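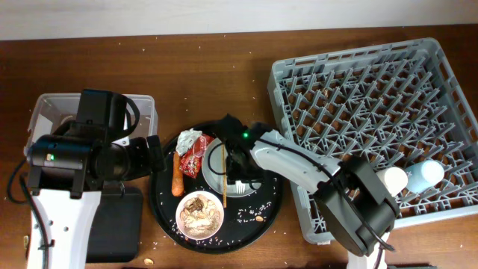
How long can dirty dishes sit on a tray with food scraps before they get hard to wash?

Overnight is usually fine for plates if the scraps come off first. Starchy stuff like oatmeal or rice sets hard within a few hours, so give those bowls a rinse.

tormod_ek
Fine, but that skips the part I wanted to argue about. My sister swears by what she calls the tray method. Everything from the table goes on one big round tray, bowls, plates, wrappers, foil, vegetable ends, the lot. Then you sort from the tray: trash in one container, scraps in another, dishes to the rack. She says it saves her 18 minutes a night. I don't believe that number for a second. Has anybody here done this for more than a week?

clydeF
I've done it since December. It saves trips, I'll give it that. Time, no. You still touch every single thing, you just touch it later. And a tray with four plates and a full bowl is heavy.

Jhosep Z
Disagree with Clyde. The trips ARE the time. Our kitchen is down a hallway and before the tray I'd go back and forth all evening. Now I go once. I also quit throwing out spoons with the wrappers, because I'm looking at one small pile.

clydeF
OK, you have a hallway. I have a table six feet from the sink. For me it's one more thing to wash.

bakke_kitchen
Which tray does she use? There's an Onedari one that sells for stupid money and as far as I can tell it's a circle with a rim.

tormod_ek
Not that one. Hers is a black plastic thing with a raised edge from a restaurant supply place. She'd been looking at the Onedari until she saw the price.

Alvar L.
The rim matters more than people think. A flat tray plus half an inch of soup left in a bowl equals soup on your socks. Beyond that I don't see why anyone would pay extra.

My real problem with the method is foil. People ball it up with food inside, and then it's no good for recycling where I live. Our pickup won't take it greasy. So do you wash foil? I tried it for a month and felt ridiculous.

Jhosep Z
I wipe it if it's easy. If it had cheese on it, trash.

holgerf
Shiny snack wrappers go in the trash too, by the way. They look like foil but most of them are plastic film. Squeeze one, and if it opens back up it isn't foil.

Alvar L.
I've heard the squeeze test for years and I'm not convinced. I have wrappers that stay crumpled just fine.

holgerf
Then check what your town says. I didn't claim it was science.

tormod_ek
What about whole vegetables? She'll put a perfectly good carrot on the tray if it came to the table and didn't get eaten. I say that goes back in the fridge. She says it's been next to dirty plates.

clydeF
Wash it and put it in soup. Come on.

bakke_kitchen
If it was touching raw meat juice I'd toss it. Next to somebody's plate, no.

Jhosep Z
Ours goes in the compost and I don't lose sleep over it.

tormod_ek
So that's one yes with a hallway, one no without, and three people arguing about trash. I'll try it this week with a kitchen timer and post the number, whatever it is. My bet is 3 minutes saved, tops.

clydeF
Count washing the tray.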